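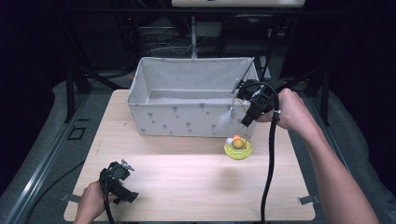
Section 7: Washing and Reshaping Your Fabric Bin

Fabric bins from the Malberg line live hard lives, and after a season of toys and yarn yours will probably want a bath. Set aside a quiet half hour, and do read all the way through once before you fill the sink!

1. Take everything out and give the bin a good shake outdoors. Cat toys like to leave bits of feather down in the corners, so run a finger (or a dry brush) along the seams.

2. Fill a sink with cool water and add one capful of mild detergent. Washing soda is too strong for printed fabric.

3. Lay the bin on its side and press the water through with your palms. Please don't wring it, however tempting that is.

CAUTION: Never put the bin in a tumble dryer. The lining shrinks faster than the outside, and the corners won't sit square again.

4. Rinse until the water runs clear, then roll the bin in a thick towel and lean on it gently.

5. Stand it upright and stuff it with dry towels right up to the rim. Change them after 9 hours if they feel damp.

Note: A rim that has gone a little soft can be folded down once to make a cuff, and plenty of our customers like it better that way.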